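Threads > Drawing & Sketching > Souad Mansour > Perspective, the long way around

Souad Mansour

OK I have been promising a thread on perspective drawing since December and I'm finally doing it with a pot of mint tea and the whole evening free. It's long. Mute me now if vanishing points give you hives!

I draw streets and kitchens and other people's tables. I'm not trained. I took one evening class in Divach, Wednesday nights, and everything after that was me and a stack of cheap sketchbooks. So take all of this as one person's notes.

The first thing that cracked it open for me was the horizon line, which I'd always treated as a thing far away, out past the houses. It's your eye level. Sit on the floor and it drops with you. Stand on a chair and it climbs. I went around my apartment for a week sitting and standing like a maniac, holding a pencil level in front of my nose.

Try it with a bookshelf. The shelves above your eyes show you their undersides. The shelves below show you their tops. Somewhere in the middle there's a shelf that's just a line, and that's you, that's exactly how tall you are in this drawing. I still get a little thrill when I find it.

Next: one-point perspective is great for hallways and almost nothing else in my life. I know every book starts there. I drew so many hallways. Railroad tracks too, and I live nowhere near a railroad.

What I wish I'd started with is a table. Just a plain table, seen from a chair on the other side of the room. It has everything in it: edges going two ways, a top that squashes down to almost nothing when you sit low, a thickness you always forget to draw.

The squashing has a name, foreshortening, and it's the part where your brain lies to you the hardest. You KNOW the tabletop is a big generous rectangle, because you've eaten on it. So your hand draws a big generous shape. Then you look up and what's really in front of you is a sliver.

My teacher, Aldo Dal Bello, used to make us measure it. Arm straight out, one eye closed, thumb on the pencil. How tall is the top? Now how wide? We'd all shout out that it couldn't be right. It was right every time. He'd just stand there looking delighted with us.

I have a page from that class where I drew the same table 6 times and the top gets thinner in each one as I give in, little by little, to what the pencil was telling me. Number one looks like a picnic blanket pinned to a wall. The last one looks like furniture.

Now stripes. I love stripes for this!! If you're learning, throw a striped dish towel over everything. A plain surface gives you four edges to work from and then leaves you alone in the middle. Stripes carry the slope all the way across, so if you've got the angle wrong you find out right away.

They also tell you about distance, since even stripes don't stay even once they head away from you. Wide and relaxed where they're close, then finer and finer until they practically hum. Greens and grays work really nicely because you can let the contrast fade as they bunch up.

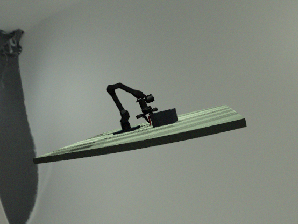

Mohcine Gaber: my stripes always come out like a barcode, all the same width from front to back. Is there a trick to the spacing, or do you eyeball it? I've tried measuring with a ruler and it somehow looks worse.

Mohcine, the ruler looks worse for me too! There IS a trick and it's so satisfying. For stripes running across your view, draw the outline of the surface in perspective, then draw both diagonals corner to corner. Where they cross is the middle in perspective, which sits farther back on the page than you'd guess. Run a line through that crossing and you've got your halfway stripe.

Then do it again in each half. And again. Each time the far sections come out skinnier than the near ones all by themselves, no arithmetic, no squinting. The first time I did it I filled an entire floor with tiles and didn't go to bed.

For stripes running away from you it's easier. Mark them evenly along the front edge, if that edge is square to you, and send every one of them to the same vanishing point. If the edge is at an angle you have to use the diagonals again, and you'll be glad you practiced.

After a while you do eyeball it. But I'd say draw the diagonals for a good long time first, until your eyeballing has something to copy.

Back to tables. Thickness! The front edge of a tabletop needs its own dark shape. I used to draw one line there and wonder why my tables looked like paper. Give it two lines, and check whether they should spread apart as they come toward you. A thick slab seen close at one corner can really swell at that end.

And put your dark there. You can leave the top almost untouched, just a pale wash, and if the front edge is good and dark the whole thing sits down and gets heavy. I use a mix of sepia and whatever green is dirtying up my palette. Never pure black. (Sometimes pure black.)

Materials, because I always get asked. My favorite pad is a Gikance, the one with the slightly toothy paper. It takes a light wash and only buckles a little. I've filled so many of them that my closet shelf has its own perspective problem now, it bows in the middle.

I bought a fancy clutch pencil from Bartoš, the art store by the bus station, and I adore it and it has made no difference whatsoever to my drawing. A yellow school pencil and an eraser will get you through every single thing in this thread.

One thing that does help is a long straightedge, longer than you think. Vanishing points are almost never on the page. Mine are usually out past the edge of the desk. I tape my sheet down in the middle of the kitchen table and put bits of masking tape way out on either side with a pencil dot on them. My family eats around the tape.

If your two vanishing points are too close together, everything goes pointy and dramatic and the near corner of your table comes at you like the bow of a ship. Fun for comic books! Less fun for a quiet still life with pears. When a drawing looks too sharp, push the points farther apart before you change anything else.

I learned that one by ruining a commission, a café interior for Youssra Hamdy. Lovely warm little place, and I made the counter look like it was about to launch. She was very kind. I redrew it with the points twice as far out and it calmed right down, and she hung that one by the register.

Tilted surfaces. So this is where I got stuck for the longest time. Everything I've said so far assumes the surface is level, so its edges aim at points on the horizon. Tip the surface, a drafting board or a ramp or a roof, and some of those edges start aiming at points above or below the horizon instead.

You don't need to learn new rules, just stop forcing every line down to eye level. Find the vertical line through your old vanishing point, and slide the point up or down along it until the slope looks right. Roofs suddenly work. Staircases work! I drew the steps up to the library in one go after that and I was grinning the whole way home.

Practice idea that costs nothing: open a cookbook and lay it on the table. Then lift the cover halfway. Now you've got a level plane and a tilted one sharing an edge. Draw that every morning for a week with your coffee. By the end you'll be noticing it in laptops, car hoods, cereal boxes, everything.

I kept count last year, just for myself, and got to 474 drawings. Most are the size of a playing card. Plenty are terrible. I'm aiming for 925 by the time I fill the current box, and I've told enough people now that I can't wriggle out of it.

The small ones are the secret to keeping it up, for me. 5 minutes, one object, one surface, done. If I tell myself I'm going to make a Proper Drawing I end up cleaning the stove.

Mahmoud Hajji asked me last week whether any of this matters if you only draw people. Yes!! People sit on things. People lean on counters. A forearm coming at you is foreshortened exactly like a tabletop, and if you've drawn enough slivers of table you'll believe the sliver of arm when you see it.

Also hats. A brim is just a circle lying down. Circles lying down are ellipses, they don't have pointy ends, and I could do an entire thread about cups. I might. There are a lot of bad cups in my old sketchbooks and I'd like some company.

If you try the diagonal thing, please show me your stripes. Barcodes welcome. I'm up for another hour and the tea's still warm.

Related threads
Cups, bowls and other circles lying down
How I tape paper so it doesn't buckle
Drawing in a café without knocking over your water
Bartoš clutch pencil, one year later
Roofs of Divach: sketchbook pages
Gikance or Gukance? Two toothy papers with the same wash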